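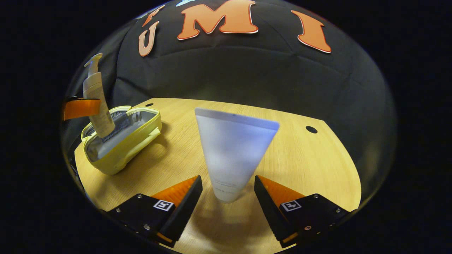 Debora Santoro part 16 jours par mois et prépare sa trousse de toilette le mercredi soir, sur la table de la cuisine. Elle est acheteuse textile chez Skavitz, et elle a accepté de nous raconter comment elle range ses flacons.

« Je sors tout, même ce qui n'a pas servi. Si je laisse les choses au fond, je les oublie et je les rachète. » L'an dernier, elle a retrouvé trois dentifrices entamés dans la même valise.

Elle préfère une trousse souple à fermeture éclair, ouverte sur le dessus. Les modèles à compartiments ne lui ont pas convenu. « J'en avais un de chez Basano, avec des élastiques partout. Les flacons ronds n'y tenaient pas. Je l'ai donné à mon collègue Naveen Chauhan, qui y met ses câbles. »

Les flacons à pompe posent le plus de difficultés. Ils sont hauts, et la tête accroche le tissu quand on ferme. Debora Santoro les emporte seulement quand elle voyage en train. Elle tourne la pompe pour la bloquer, puis glisse le flacon en biais, en dernier. « En avion, je ne prends que des tubes. Un tube, on voit ce qui reste dedans s'il est un peu transparent, et on peut le rouler par le bout plat. »

Elle les range debout, sur le bouchon, à la maison comme à l'hôtel. La crème descend et il n'y a pas besoin d'appuyer longtemps le matin. Pour le trajet, elle les couche, le bouchon vers le haut de la valise.

Et les textes qui s'effacent sur les emballages ? « Ça m'agace. Au bout de deux mois, on ne lit plus rien. J'écris le nom au feutre, sinon je confonds l'après-shampoing et la crème pour les mains. C'est arrivé à Lyon. »

La trousse reste ouverte sur la table jusqu'au lendemain. Elle y ajoute la brosse à dents après le petit déjeuner, et la ferme juste avant de partir.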